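Sicherheitsrundgang Werkraum, Clolletness – Checkliste mit meinen Anmerkungen
Stand: 16. Oktober 2021

Ich bin die Liste vom Juli noch mal durchgegangen und habe gleich dazugeschrieben, was mir aufgefallen ist. Die Nummern sind die alten, damit man beides nebeneinanderlegen kann.

1. Fußboden – in Ordnung
Die dunklen Holzdielen glänzen wieder richtig schön (toll!), bei Gegenlicht sieht man eine Leitung darauf aber schlechter, als man denkt. Also bitte die Augen auch mal nach unten richten.

2. Kabel am Boden – nacharbeiten
Mein Dauerthema, ich weiß! Von der Steckdose links läuft ein weißes Kabel über den Boden, rechts vom Tisch gehen schwarze Kabel hinunter. Ich hätte da gern Kabelbrücken, Widmer hat welche im Katalog, 2 Stück sollten für den Anfang reichen.

3. Tisch – in Ordnung, mit Bemerkung
Steht fest, nichts wackelt. Das schwarze Kabel hinten auf der Platte würde ich trotzdem lieber festklemmen.

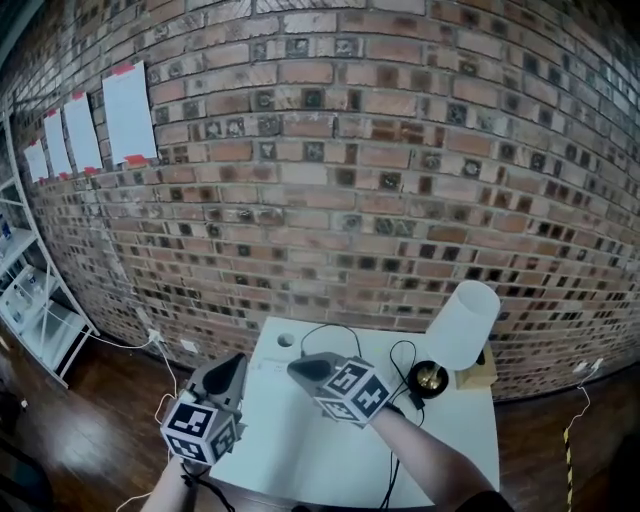
Wie oft muss die Tischlampe geprüft werden?
Bei uns einmal im Jahr zusammen mit den anderen Steckergeräten, und zwischendurch schaut jeder selbst auf Stecker und Leitung, bevor er einschaltet.

4. Lampe – beobachten
Hübsch ist sie ja, mit dem weißen Schirm und dem messingfarbenen Ständer! Sie steht mir nur zu weit in der Ecke der Platte. Ein Stück nach innen rücken, dann bin ich zufrieden. Und in die Fassung kommt höchstens ein Leuchtmittel mit 7 Watt, die Ersatzpackung von Honumwood liegt im Büro.

5. Regal links – teilweise offen
Weißes Metall, darauf Flaschen und Behälter. Ob alles beschriftet ist, konnte ich noch nicht durchsehen, das mache ich beim nächsten Mal. Bis dahin gilt: Was kein Etikett hat, wird nicht benutzt.

6. Aushänge an der Ziegelwand – in Ordnung
Vier Blätter, mit rotem Klebeband befestigt. Das Band bitte so lassen, auf den rauen Ziegeln haben wir mit dem durchsichtigen von Flesano kein Glück gehabt.

7. Gelb-schwarze Stange – in Ordnung
Gut zu sehen, bleibt stehen. Bitte nichts daran aufhängen, auch keine Jacken!

Offen sind damit die Punkte 2 und 5, dazu das Lampenrücken. Für die Kabelbrücken habe ich 74 Euro beantragt.

Kontakt: Büro Clolletness, Zimmer 15 | © 2021 Clolletness | Nach oben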